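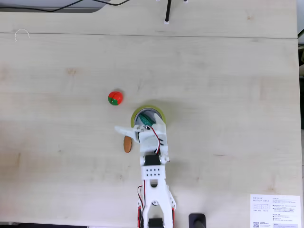
Llewellyn Property Group | Leasing and Facilities Team

Wunel 200 Electronic Key Safe

The Wunel 200 is a wall-mounted key safe for agencies managing residential sales and rental listings. It holds tagged keys on numbered hooks and records each withdrawal and return against a user code. Our Kumside and Rumemberg offices both run this model.

Specifications
Capacity: 200 hooks
Cabinet: powder-coated steel, grey
Door: single, hinged left, reversible on order
Access: PIN or fob
User codes: 264 maximum
Power: mains adaptor, battery backup
Network: Ethernet
Fixing: masonry or stud wall, anchors supplied

Access levels
Agents can withdraw keys only for listings assigned to them. Property managers can withdraw any key at their own office. Trades codes are issued for a single property and expire at close of business. An override key is held by the office manager and must be signed for.

Log and export
Each entry stores the user code, hook number, time out and time in. The log holds almost 2785 entries before the oldest are overwritten. Export it to CSV at the end of each month and save it to the office's compliance folder. Entries can't be edited at the cabinet.

Overdue keys
The cabinet emails the listing agent two hours after the expected return time. If the key is still out at close, the alert goes to the property manager as well. Keys for tenanted properties follow the same rule.

Servicing
Backup batteries are replaced every September. Don't use solvent cleaners on the keypad.

Not included
Key tags, spare fobs and the Ethernet cable are ordered separately.

Contacts
New codes and fobs: Mitali Debnath, Kumside
Faults and installation: Filipa Azevedo, Rumemberg

Page updated Mar 10, 2025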